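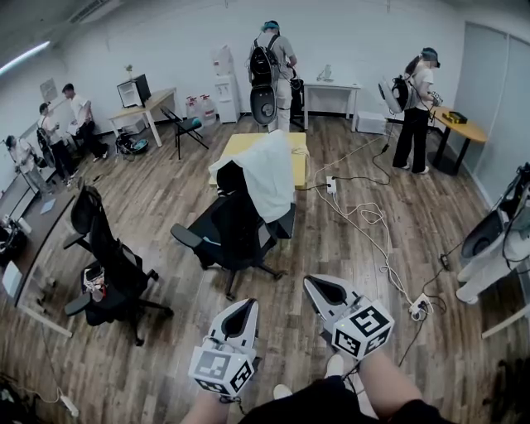

Mesh-back office chair on casters, with a second, taller mesh-back chair near the desk

Ekari Mesh Task Chair

Product code: EK-MT2
Availability: in stock, ships from our Grellier warehouse
Sold: singly or in a set of 2

The Ekari is a mesh-back chair for desk work, meeting rooms and shared offices. It comes in black only. The mesh is stretched over a molded frame and can be replaced if it tears, so you do not have to throw out the chair.

Seat and back
The seat is a foam pad with a woven cover. Seat height adjusts with the lever on the right side. The back tilts and locks upright. Choose standard back or tall back when you order. The tall back costs more and has the same base and seat.

Base and casters
Five-spoke nylon base. Hard casters for carpet are fitted at the factory. If you have a wood, tile or vinyl floor, ask for soft casters at checkout. There is no charge for the swap if you ask before the order ships. Soft casters bought later are sold by the pack under Spare Parts.

Arms
Fixed arms are included. They bolt to the underside of the seat and can be left off. Check the height of your desk before fitting them, as they will not go under a low drawer or keyboard tray.

Assembly
Comes flat in one carton with a hex key. Push the casters in by hand until they click. Do not use a hammer on the gas lift. Tighten all the seat bolts again after 40 hours of use.

Cleaning
Vacuum the mesh with a brush head. Wipe the arms and base with a damp cloth and mild soap. No bleach or solvent cleaners.

Warranty
2 years on the frame, base and gas lift. Mesh, foam and casters are not covered for normal wear. Keep your order number.

Note on older chairs
Chairs bought before October use the Zarach lift, which is a different diameter. Check the sticker under the seat before ordering a replacement.

Questions about bulk orders go to Menaka Mollah in the sales office. For parts, ask for Tahsin Gazi.

Page updated 6 December 2021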